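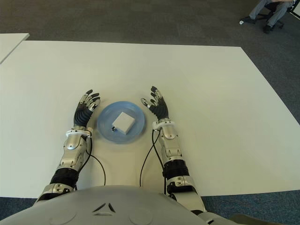 Notebook entry, August. Adhesive trials, second series

Entry made by Glenys Kneath. Work continued on the Rowlands panels, using the Plirner wheat starch paste and the Histeck paper tape. The purpose of the series is to establish which of the two may be recommended for the repair of torn map linings.

Strips from panel 9 were left under weights overnight and released at 10.15 in the morning. The paste joints were flat. Two of the tape joints had lifted at the corners, and these have been put aside for a second pressing.

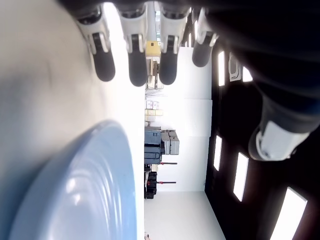

White tabletop, seen sideways.

The paste was made up to the usual recipe and sieved twice. Colleagues are asked to note that the jar opened in the last series has been discarded, as it had begun to smell sour. A fresh batch should be labelled with the month and the initials of the person who made it.

Humidity in the store read 81 per cent at noon, well above what is wanted for drying. The trial was therefore moved to the upper room, and drying times from the two rooms should not be compared directly.

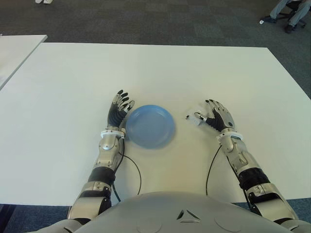

Light blue plate on the white table.

Peel tests were carried out on 11 strips. The Histeck tape came away cleanly from the linen but took fibres from the older paper - a serious objection in the case of the Rowlands maps, where the surface is already weak. The paste required more force and left no visible damage.

Grey board for the new folders is to be ordered from Plovar, 400 sheets in the heavier weight. 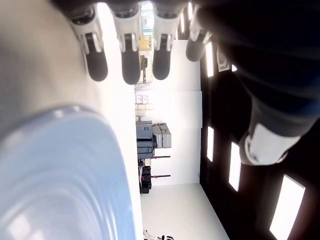 The lighter board used last year has bowed on the lower shelves and should be kept for interleaving only. Panels 10 and 11 remain to be lined. The second pressing is to be examined before any further tape is cut.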